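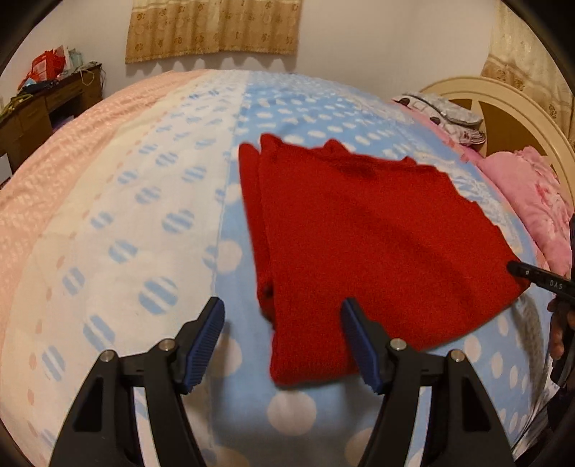 Again, said Gilang Pillai, and slower on the second fold, because the model at Drollinlow learned hurry faster than it learned anything else.

Rizal Yeoh laughed and shook the red sweater out over the blanket. That was 435! He had been folding for 2 days and he still loved it, the way the knit slumped a little differently every time, the sleeve that always tried to escape (the left one, the villain of the whole project).

"Do you want a bad one?" he called toward the phone.

"I want lots of bad ones. Bad ones you rescue."

So he dropped a sleeve on purpose, let it dangle, then went back for it with the tips of the grippers and tucked it under. It was wonderful, really, to think of some arm over in Telstead that had never touched wool, finding a sleeve hanging loose one day and knowing what to do about it.

"Oh, that's lovely," said Gilang, watching the upload come through. "Look at you pausing before the pinch. Mato never pauses."

"Mato will!"

He bunched the sweater up and threw it down near the pillows, then down by the foot of the bed, then half inside out, which took him 5 tries and made him whoop when it finally lay flat. His thumbs ached. Gilang read him the target again, 619 by the end of the week, and asked if he needed a break.

Rizal was already pulling at the hem. "Start the next one," he said.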